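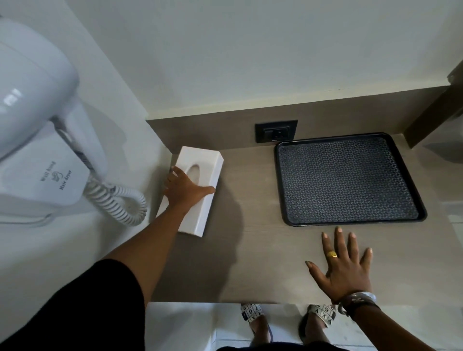 Renata Bustos
Reluctant traveler, writer of this blog

I have now spent 21 nights in the same hotel room, waiting for my apartment in Skistbridge to get a floor again, and I have opinions about the bathroom counter.

The hair dryer first. It lives on the wall in its own white holder, which says "Wall bond" over a little swan sort of emblem, and then, in case you were wondering, "Hair dryer." I have read this every morning while brushing my teeth. I still don't know what a wall bond is. It sounds like something my bank would try to sell me. The cord is the curly kind, like on my grandmother's kitchen phone, and it gives you exactly enough reach to dry the left side of your head. For the right side you have to turn around and face the towels.

Then there's the tissue box. Housekeeping likes it on a slant. I like it straight. We have never discussed this. Every evening I square it up with the wall, and every afternoon I come back to find it on the diagonal again, looking very pleased with itself. Mieke Verhoeven, who has put up with my texts about this since June, says I need a hobby.

The black tray I have no quarrel with. It has a patterned mat in it, gray and black diamonds and circles, and if you drop an earring back on that you may as well say goodbye. I keep it empty now, and my bag holds a bottle of Plirkum hand lotion that cost more than lunch.

The counter and the panel behind it are the same gray-brown wood look, so my brown comb disappears about twice a day. The flooring people called at 8 a.m. to say the boards are in but they're the wrong boards. I asked what color. Gray-brown, he said.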